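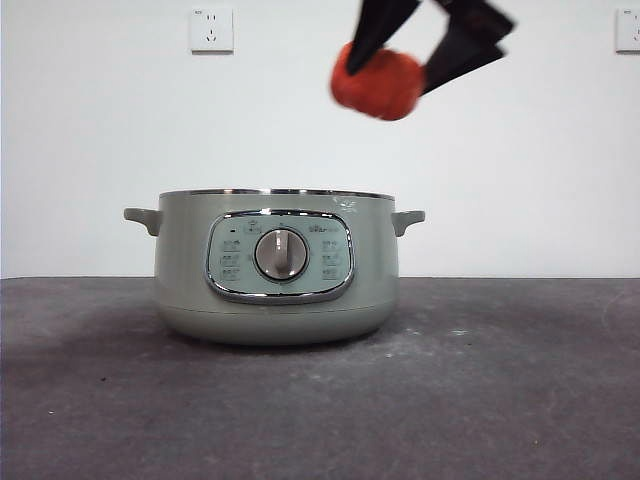
Buscamos participantes para un taller de cocina en olla eléctrica

¿Vives en un piso compartido, en una habitación con un solo enchufe libre o en una casa donde la cocina se quedó a medio reformar? Entonces este taller está pensado para ti. En Lerasham abrimos un grupo nuevo en enero para cocinar de verdad con una olla eléctrica pequeña, una tabla, un cuchillo y poco más - y nos hace muchísima ilusión, porque el grupo anterior se quedó con ganas de seguir y nosotros también.

Qué vamos a hacer

Son 4 sesiones por la tarde, de dos horas cada una, en la sala grande de la calle Girard. Empezamos con caldos y sopas de verduras, seguimos con legumbres y arroces, y la tercera tarde la dedicamos entera a los guisos de tomate, que dan para mucho más de lo que parece (con huevo, con garbanzos, con pan del día anterior...). En la última cada pareja prepara un plato propio y cenamos todos juntos.

Se trabaja de dos en dos, con una olla por pareja. Aprenderás a manejar el calor, a saber en qué orden entran los ingredientes para que no acabe todo hecho puré, a ajustar una receta de cuatro raciones a una o dos y a limpiar la olla sin estropearla. Isabelle McKinnon lleva las sesiones y contesta a todo, también a las preguntas que da vergüenza hacer.

A quién buscamos

Personas mayores de edad con ganas de probar, preguntar y comer. No hace falta saber cocinar. Si ya sabes, ven igualmente, pero con paciencia para compartir olla con alguien que corta su primera cebolla.

Hay 12 plazas y reservamos 3 para quienes se hayan mudado a Jeltstead hace poco y todavía no conozcan a mucha gente por aquí.

Qué pedimos

Que puedas asistir a todas las sesiones. Que nos avises de alergias e intolerancias al apuntarte, no al llegar. Que traigas delantal, un paño limpio y un recipiente con tapa para llevarte lo que sobre. Y que nos des tu opinión sobre las recetas al final de cada tarde: estamos preparando un cuadernillo y queremos que salga de lo que se ha cocinado en el taller.

Qué ponemos nosotros

Las ollas, los ingredientes, los utensilios y las recetas impresas. La participación es gratuita. Las verduras vienen de la frutería Szabó, a dos calles de la sala.

Cómo apuntarse

Escríbenos desde el formulario de contacto de esta web con tu nombre, un teléfono y un par de líneas sobre lo que sueles cenar entre semana (vale "tostadas"). Las plazas se asignan por orden de llegada y confirmamos todas por correo. Si te quedas fuera, pasas a la lista de espera y te llamamos en cuanto haya un hueco.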